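3. Room layout

The Purkham room was set up as a small kitchen corner. The refrigerator has two doors and a silver finish, and it stands near the end of a long white desk. The floor is light wood. We wanted the upper door to be reachable without moving the desk - the first Gimum plan had failed on this point.

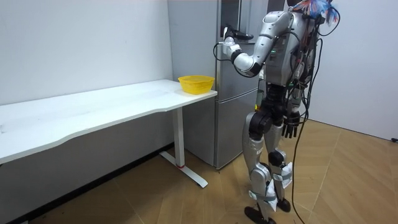 4. Clearances

The final plan leaves 1,000 mm in front of the refrigerator and 800 mm along the desk. Wuller's sheet asks for the same 1,000 mm at the doors. We checked 13 positions on the floor plan and marked each one as pass or fail. Positions close to the desk end failed most often. The Mustonen plan was not checked.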